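4 min read

Section 4. Wrist Camera Set-up and First Pick (Wolari two-finger gripper)

Complete Section 2 before starting. The arm must be mounted, powered and homed.

1. Set the arm to hold mode. Do not fit the camera with the joints free.
2. Fasten the wrist camera to its bracket and connect the cable to port 2.
3. Open the Wundska console and select Tool - Camera - Live.
4. Adjust the camera tilt until both finger pads show at the bottom of the live view.
5. Set the jaw opening to 90 percent.
6. Stand a pen, tip up, in a paper cup on a plain, light tabletop. Jog the arm until the cup is close to the fingers.

CAUTION: Keep hands clear of the finger linkages while the tool is powered. The pivots can pinch.
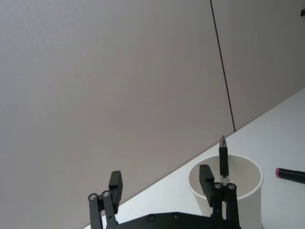 Ogundipe, from the Pidavville pilot site, asks that installers run the approach at low speed the first time, as a light cup tips easily if a pad touches the rim. The same site reports better results when the grasp point is set on the barrel of the pen, well clear of the rim.

7. Mark the grasp point in the live view and press Store.
8. Run Approach at low speed. Press Stop if either pad contacts the cup.
9. Run Close, then Lift. Repeat 4 times before raising the speed.

NOTE: Pens with a shiny tip may confuse the edge finder. If the grasp point drifts, lower the exposure one step and repeat step 7.

NOTE: Inspect the pivot screws every 4,000 cycles. Tighten by hand only - power drivers will strip the heads.

For grasp settings on flat objects, see Section 5.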